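The basket theory, tested

My sister-in-law swears by baskets. Every surface in her house has one, and every basket has a job. She got the idea from a home-organizing course called Noson, which cost her 112 dollars and came with a printed workbook. I borrowed the workbook. I have doubts.

The claim is that if you put your shopping into an open basket as soon as you get home, it will be put away faster. You carry the basket to the cupboard, you empty it, you're done. The author, one Hala Nasrallah, says this will "give you back your evenings." My evenings were not being taken by pasta.

Still, I gave it a fair try with the gray-blue plastic one, the kind with slots all the way around. Tissues along the front, the shiny gold bag behind them, the jar with the green lid on the right. The San Remo stayed out on the table.

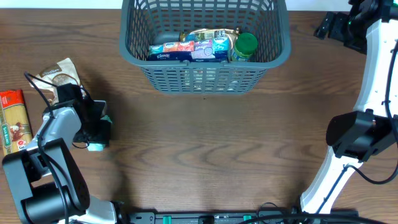
What the workbook skips over is that groceries don't all live in the same place. Tissues go upstairs in my house. Jars go in the pantry, on the low shelf. So the basket goes to the pantry, then it sits at the foot of the stairs with a multipack of Kleenex in it, and by the next morning someone has added a phone charger and one sock. I used to leave the Kleenex on the stairs without a basket and it got carried up just the same.

I'll give the thing some credit. A basket with holes is easy to rinse, and you can see a bit of what's down at the bottom. Mine is also deep enough that jars don't tip over on the way across the kitchen, which my old tray couldn't manage.

But 19 pages on choosing the right basket? There's a chart. There's a section on rim thickness. I'm keeping mine until September to be polite, and the workbook goes back this weekend.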